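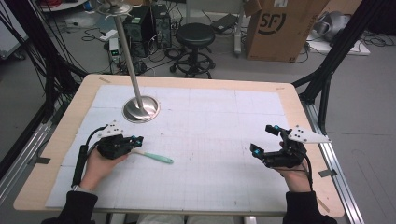
Can a machine clear and reset a workbench yet?
Posted in: Home and workshop automation
Viewed 2825 times

Archana Grewal
I run a small repair shop and am trying to work out which jobs could sensibly be handed to a machine in the next few years. The one I would most like to lose is resetting the benches at closing time: hand tools back on the rack, small parts into trays, surface wiped. There are 3 benches and it takes one person 23 minutes on a normal evening.

I am not interested in a humanoid. Two arms on a rail over the bench would be fine. Esari quoted me for a fixed arm with a parallel gripper, but their engineer would only commit to parts that arrive in a known position, and nothing on my benches is in a known position. Is there anything that copes with a screwdriver left wherever somebody put it down?

Wiremu Paewai
Partly. It helps to split the job into three, as they are at different stages.

Finding the tool. Largely solved for ordinary hand tools on a plain surface under even light. A pale mat with low contrast markings makes this a good deal easier than bare wood or a dark rubber mat. Chrome and polished steel still give depth cameras trouble, so expect missed detections near anything shiny.

Picking it up. Good for anything with a proper handle. A thin shaft lying flat is harder, as the fingers have to come down almost to the surface before they close. Two-finger grippers manage it if the fingertips are compliant. Washers and small screws are still unreliable, and I would leave them out of your specification altogether.

Putting it back. This is where most systems fall down. A tool picked up at an angle has to be turned before it will go into a slot, and that often means passing it from one gripper to the other. The methods that do this best at present are trained on people doing the work with hand-held grippers of the same shape as the robot's, and the amount of practice needed is easy to underestimate. We recorded 486 runs for one bench layout at Skukness. The result was usable on that layout and poor on the bench next to it, where the rack was mounted lower.

Wiping is the easiest of the lot provided the bench is clear first. Anything tall and fixed, such as a stand or a lamp post, needs to be entered as an obstacle — otherwise the arm will find it for you.

If you want to try this cheaply, change the rack before you buy an arm. Open bins with wide mouths remove most of the turning problem. Ask the supplier for the success rate on a full reset. A figure per pick is not much use to you, as the errors add up over a bench.

Abhishek Kushwaha
just get a magnetic strip and tell people to put things back. cheaper than a robot

Archana Grewal
We have a magnetic strip. Thanks, Wiremu. Would wide bins work for torque drivers, or do they knock against each other too much?

Wiremu Paewai
I would keep anything calibrated out of the bins. Give those a foam cradle each and put them away by hand for now.

Loubna Mahrous
We had a Kurell cell on trial in May, with two arms over a bench slightly bigger than a door. It cleared hand tools well enough when they were spread out. When two were lying across each other it usually picked up both and dropped one. It was also slower than a person, roughly double the time, though it ran after we had gone home so the speed did not matter much. We did not keep it. The guarding took up more floor than the bench did, and somebody still had to sort the small parts in the morning.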